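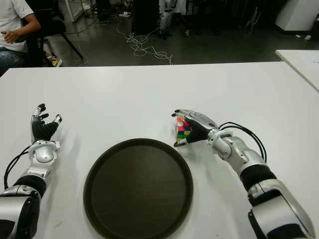 Attachment 1: head camera, cube in the right hand, tray on the table

Re: [bench-automation] Hand spares and the July budget

The Codov quote came back with the hands priced as pairs only. That changes the spares line. I had planned on one spare right hand, as the right does nearly all of the cube work and the left is used for steadying the tray. If we have to buy a pair, I would take the money out of the second table and leave the arms alone.

> Can you send a parts list before the July cutoff? MacPherson wants
> one number for the hands and one for everything else. Also, are the
> wrist cameras in the Zavley package or extra? I could not tell from
> the quote.

Extra. The Zavley package covers the head camera and its mount. Wrist cameras are a separate line, 2 units, and the brackets are not included. We can make the brackets in house.

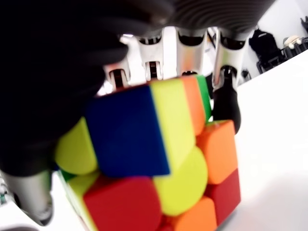

On fingertips, please budget them as a consumable. The Clateck sheet gives a service interval of 1,000 grasps per set, and we should plan to that figure until we have our own wear data. The price is $154 a set. I would order enough sets for the first quarter and put the rest on a standing order, with the quantity open to change.

> Do we need the force sensing option this year?

Not for the tray task. A cube is stiff and will put up with a poor grip. If the work moves to soft parts we will need it, and a factory retrofit means sending the hand back. I would ask Codov for the retrofit price in writing now so it can go in next year's plan.

Cable management is missing from both quotes. The wrist cables stand out from the arm in a loop, and any sleeve has to leave slack for full wrist rotation. Allow for sleeves and clips on both arms. Floor covers for the cable runs should go under facilities, where they will not count against the equipment cap.

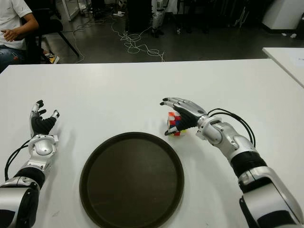 Darlene Gagnon

One correction to my earlier note. I listed the tray as a fixture. It is a plain round tray with a raised rim and should be moved to supplies. If we later want a located fixture with pins, that is a shop job and needs its own request.

Still open: lead time on the hands, who pays return freight under warranty, and whether the controller license is per arm or per robot. I have asked Zavley about the license and will forward the reply to the list.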